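## Washing and keeping a racing suit at home

My son drives karts in the junior class at Halás, and I drive myself when the knees permit it. So in our house there are always suits to wash. I made most of the mistakes already, and I write down what works for us.

**Before the wash.** Close the zip to the top and fasten the collar, otherwise the hook catches the knitted cuffs. Turn the suit inside out. Look at the label first — a suit with fire protection has its own rules, and the label is right even when your neighbour in the paddock says something else.

**Rubber marks.** Small black crumbs from the tyres should be picked off dry. If you rub them with water they go deeper in the cloth. For chain grease I put a little dish soap, wait while I drink a coffee, and then rinse with cool water.

**In the machine.** Thirty degrees, liquid soap, slow spin. No softener and no bleach. I wash the suit alone, or with the balaclava in a net bag. Never with towels, they leave fluff everywhere.
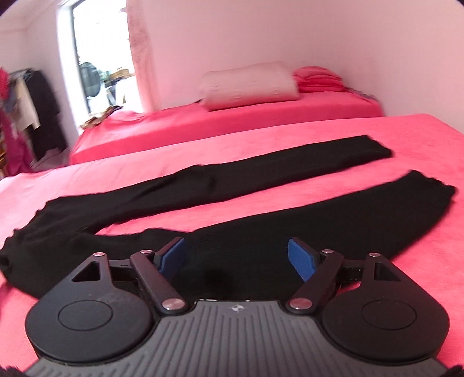

*Reda Bouzid*

**Drying.** Use a wide hanger, in the shade, with the legs hanging straight. Strong sun made the red sleeves of our first Ovance suit almost orange in one summer. A thick suit needs a full night and sometimes the next morning also. Do not put it on the radiator.

**Gloves.** Wash them by hand in a bowl, with the same liquid soap. Press the water out in a towel, do not twist. When they are half dry, put them on and make a fist a few times, so the palm stays soft.

**Boots.** Take out the insoles and brush the soles with a nail brush. Newspaper inside, changed after 3 hours. Suede boots get only the dry brush.

**The bag.** Leave it open after you come home. I keep 4 cedar blocks in ours and sand them a little in April, when the season begins — then they smell again.

**Small repairs.** A loose thread on a sponsor patch should be cut, not pulled. For the knee seams on a plain kart suit I use strong polyester thread and short stitches. A fire suit goes back to the maker for sewing.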